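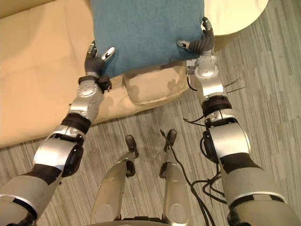
We are looking for people who own a sofa and have stopped believing what they are told about looking after it. Every household guide we have read says cushions should be plumped daily, stood on their edges and turned once a week, and not one of them says how anybody knows. A fuzzy blue-teal cushion stood up against beige leather looks very nice, we agree. Whether it lasts a day longer for being stood up is another matter, and we would like to find out before we repeat the advice to anyone else.

The Dirum Sofa Trial is run from Clambridge by Ese Tijani and Gerardo Palumbo. Neither of us sells cushions. We did ask two makers what their care leaflets were based on. One sent us the leaflet again. The other has not replied since February.

What you would do

You will be sent 2 matching cushions, one marked A and one marked B on the inside of the cover. Cushion A gets the full treatment every evening: shake it, press in the sides, stand it upright against the sofa back. Cushion B is left wherever it ends up. Both should be sat against, leaned on and slept on in the ordinary way. Please don't favour one of them because you feel sorry for it.

Once a week you measure the thickness of each at the middle and write it on the card. The trial lasts 137 days, after which both cushions come back to us in the bag provided and are cut open.

Who we want

Adults living in Clambridge or Derkby with a sofa in daily use. Leather and fabric are both fine. We have plenty of tidy people already and are short of untidy ones. Homes with dogs are welcome, but tell us, as chewed cushions have to be left out of the results.

You don't need to have an opinion on plumping. If you have a strong one, we would sooner you kept it off the card. "Feels fresher" is not a measurement, and we had a good deal of that in the first trial, which we have thrown away.

What you get

£100, paid when both cushions and the finished card reach us. Nothing is paid for half a card. Postage is covered. You may not keep the cushions, and people do ask.

What we can't promise

A result. There may be no difference between A and B, in which case we shall say so in print and expect very little thanks for it.

To apply, write to Ese Tijani, Dirum Sofa Trial, Caputo House, Clambridge, with a few lines on your sofa, its age and who sits on it. Applications close on June 13, 2020.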